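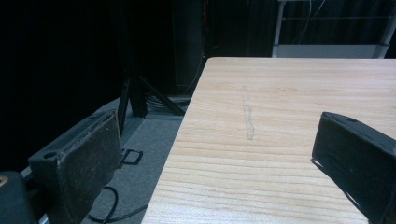
Puslow Hand Gripper, Classroom Pair

Item 14-P. Sold as a left and right pair. Price: $700 per pair, spare finger set $30.

The Puslow pair is the hand-held gripper we supply to school robotics clubs and college project groups. Students hold one in each hand and work through a task on a tabletop, and the recordings go into their own training sets. No robot arm is needed to get started.

Jean MacAulay designed the fingers for the Plitville student project, and Yiran Xu runs the evening class that still uses them every week. Most of the changes in this version came from that class.

What you get
Left gripper and right gripper, assembled
Two cables
Two marker plates, white, with mounting screws
Spare finger screws
Printed task sheets for the Jullell challenge

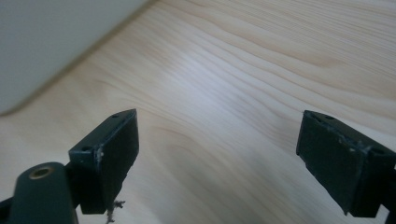

Fingers are the part you will replace most often, so we made them easy to take off. Each one is held by screws and can be changed at the bench in a few minutes. The dark coating will wear with use. White scuffs along the edges and inner faces, like the ones on this set, do not affect the grip and are not covered by the warranty. Check underneath for lint before each session, especially if your group works with clothing, and pull off any threads by hand.

Table setup
Use a flat table with room for one student to stand at the near end. Keep the middle clear and run the cables off the sides. A 70 cm reach is enough for all of the tasks in the set. Turn down glossy overhead lighting if you can.

Jullell challenge, task 3: laundry
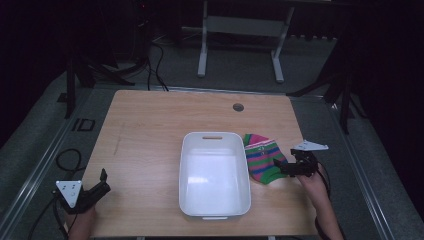
Sock and bin task, two grippers, one student.

The student picks up a sock and puts it in the bin. Either hand may be used, and the sock may be passed from one gripper to the other. A dropped sock can be picked up again if it is still on the table. Striped socks are a good choice for beginners, as the bands make it easy to see which end is which.

Ordering
Clubs may order on a school purchase form. Pairs ship from the Petrenko warehouse within 14 days. Left and right grippers are not sold singly.

Page updated 6/11/19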